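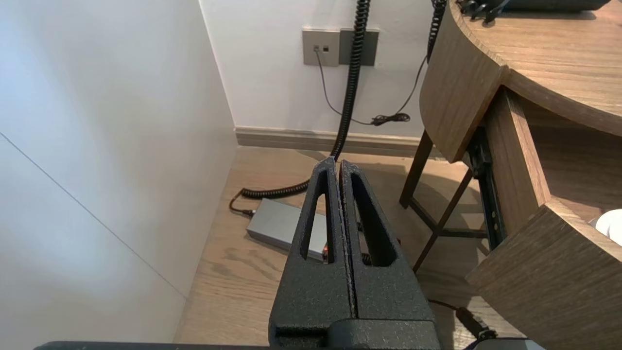 4 Commissioning the room humidity controller

4.1 Before you start

The Prerby controller is supplied with one wall sensor, one fan interface module and a bag of fixings. Work described in sections 4.2 to 4.4 may be carried out by the occupier. Work on the mains side of the interface module is covered in section 3 and must be finished and tested first.

Leave the room closed for two hours before commissioning. Windows, trickle vents and internal doors should be in the position they will normally occupy. Readings taken in a room that has just been aired will give a false baseline.

CAUTION: Do not commission the controller while plaster, screed or paint is still drying. The controller will store the raised moisture level as normal and will run the fan too little afterwards.

4.2 Fitting the wall sensor

1. Choose a position on an internal wall, away from radiators, direct sunlight and the path of air from the fan. Do not fit the sensor inside a cupboard or behind a curtain.

2. Hold the backplate level against the wall and mark both fixing holes. The arrow moulded into the plate must point upwards.

3. Drill and plug the holes. On plasterboard, use the spring fixings marked P in the bag.

4. Pass the sensor cable through the slot in the backplate and screw the plate down. Do not overtighten. A bowed plate will prevent the cover from latching.

5. Connect the cable to terminals S1 and S2. Polarity is not important.

6. Press the cover on from the top until both latches click.
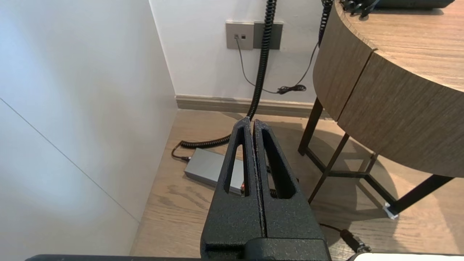 4.3 Entering the room code

The controller needs a room code to select the correct fan curve. Codes are listed in the Nandbridge installer tables, supplied separately.

1. Press and hold SET until the display flashes.

2. Use the arrow keys to enter the code. For a living room or study with one external wall, enter 591. For a utility room with an extract fan, enter 978.

3. Press SET once to store the code. The display shows the code steadily, then returns to the humidity reading.

NOTE: If Er 2 appears, the code does not match the fan module fitted. Check the label on the module and enter the code again. Repeated errors usually mean that a Birhane module from the earlier range has been fitted. These modules need the adaptor lead.

4.4 Setting the baseline

1. With the room still closed, press BASE. The display counts down while the sensor settles.

2. Stay out of the room during the countdown. Breath and body heat close to the sensor will affect the result.

3. When the countdown ends, write the displayed value on the record card inside the front cover of this manual.

4. Turn the fan switch to AUTO.

The baseline should be set again each November, after the heating has come into regular use. It should also be set again if the sensor is moved or the windows are replaced.

4.5 Linking to Prodgate software

Linking is optional. The controller keeps all settings when the link is lost or the power is switched off.

Manual revision: July 2025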